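Re: [tabletop-dev] Grasp planner skips soft objects next to rigid ones

Hi all,

Good news on the planner thread! Current state of our test table:
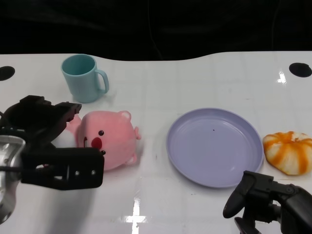
1. What was asked

Quoting the message from earlier in June, trimmed:

> We run the Nallton planner on two arms with the stock
> segmentation node. Rigid items are fine. As soon as a plush
> toy lies in front of a mug, the two get merged into one
> cluster and the planner returns a grasp pose that belongs to
> neither. Raising the cluster distance makes it worse, lowering
> it splits the toy into pieces. Is anyone else seeing this? We
> are on the branch before the Idberg merge, if that matters.

2. What we found

Yes, we see it too, and yes, the branch matters. Before the merge, clustering ran on points only, so a pink toy right in front of a teal mug was one lump as far as the code cared. The Idberg branch adds a color term to the distance, and on our table that alone pulls the two apart nicely. You have to switch it on yourself, though. The default weight is 0, which I missed for most of an afternoon.

The second thing is the table itself. Ours is white and glossy and the ceiling lights reflect in it, and in our depth data the glare shows up as little islands floating above the plane. If one of those lands between two objects it works like a bridge. I now drop every cluster under 50 points before the merge pass instead of after it. It's a two-line change and I love it.

3. Settings that work for us

color_weight: 7
min_cluster_points: 50
merge_pass: after_filter
arm_mask: on

Please don't leave out the last one. With a finger hovering right beside the toy's face, the unmasked version happily adds the fingertip to the toy and then plans a grasp on itself. The mask in the Corkberg driver is built from joint states, so it needs decent time sync between the arms and the camera. If yours drifts you will get a thin rim of finger points along the edge of the mask, and the filter above won't catch those.

4. Still open

The lavender plate. It's shallow, and the plane fit likes to swallow everything but the raised rim, so the planner sees a ring with nothing inside. For now I give plates their own plane tolerance, but that's a hack and I'd rather have it done properly. Has anybody tried fitting the rim first and filling in the middle?

The striped pumpkin is my other worry. The color term that rescued the mug wants to cut the pumpkin into orange and white slices — at a weight of 7 it just holds together, and any higher it falls apart. A smoothed color value per neighborhood might fix this, and I've started on that in the Baloyi tools repo. See issue 808 for the patch so far. It's rough, but it builds!

If you can run it on your own soft toys, please post the cluster dump along with your settings. Failures are very welcome, especially on anything with stripes.

Cheers from the planner side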